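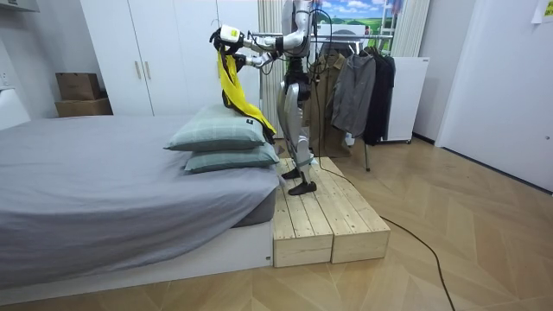 Dalva Meireles wrote in to ask whether she was the last person alive who folds laundry on the bed, because her sister swears by the kitchen table and won't hear a word against it. Well, Dalva, you have company! I have folded on a bed for most of my grown life, and I'd like to put in a good word for it, along with a few things I've picked up along the way.

First, make the bed, or at least get it down to a smooth fitted sheet. Pull the corners snug under the mattress before you bring the basket in. Any wrinkle underneath will find its way into a T-shirt, and you'll be smoothing the same sleeve over and over wondering what's wrong with you.

Pillows are the next question. Some people toss them on the floor, which I can't bear. I stack two of them near the foot of the bed, one right on top of the other, and use the stack as a little shelf. A shirt laid over it sits a few inches higher than the mattress, and your back will feel the difference by the time you reach the socks. Plain or faintly checked pillowcases are nice for this — a bright yellow top on a pale green pillow is so easy to see that you catch the inside-out sleeve right away.

Now, the picking up. Take a garment by its top corners or the shoulder seams and let the rest hang for a moment before you lay it down. Gravity does a fair bit of the work. If there's a strap, a tie or a dangling bit of trim, tuck it inside before the first fold, or it will hook itself on the next thing in the drawer (I lost a button off my favorite blouse that way, back in May, and I'm still cross about it).

Height matters too. Our old bed was low, and I used to fold kneeling on a cushion. The new mattress is a good deal taller, and I can stand up straight like a civilized person. Short folks might try a sturdy step, as long as it sits flat on the floor and goes right up against the bed.

As for the sister and her kitchen table, I'll grant her the sheets. A big flat sheet does fold more neatly on a hard top, provided somebody has wiped up the jam first.

Next time I'll get to Lucimara Araújo's question about storing wool sweaters, so do send me your moth remedies before then.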